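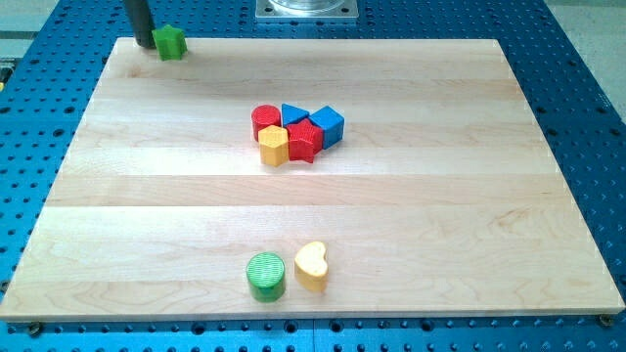 Do you really need to oil a cutting board every month?

2022-02-10

3 comments | Share

I've read the same advice on every kitchen site for years. Oil your board once a month or it will crack, warp and fill with germs. The people saying this usually have a bottle of oil to sell you.

The latest one to reach me is Kolanby board oil. The label promises "96 hours of deep protection." Protection from what? And what happens at hour 97? I wrote to ask in August and got a coupon back.

My own board is plain maple and I oil it when it looks chalky, maybe twice a year. I wash it, dry it and stand it on its side. It hasn't split. That's one board in one kitchen, so don't take it as proof, but it's one more board than the Kolanby label mentions.

I'm not saying oil does nothing. Dry wood drinks up onion juice and smells like it. I just doubt the calendar part, and I doubt that the fancy bottle beats the plain mineral oil from the drugstore.

If you use the Pavoletti wax, tell me if it ever stops feeling sticky. Mine didn't.

Share this post | 3 comments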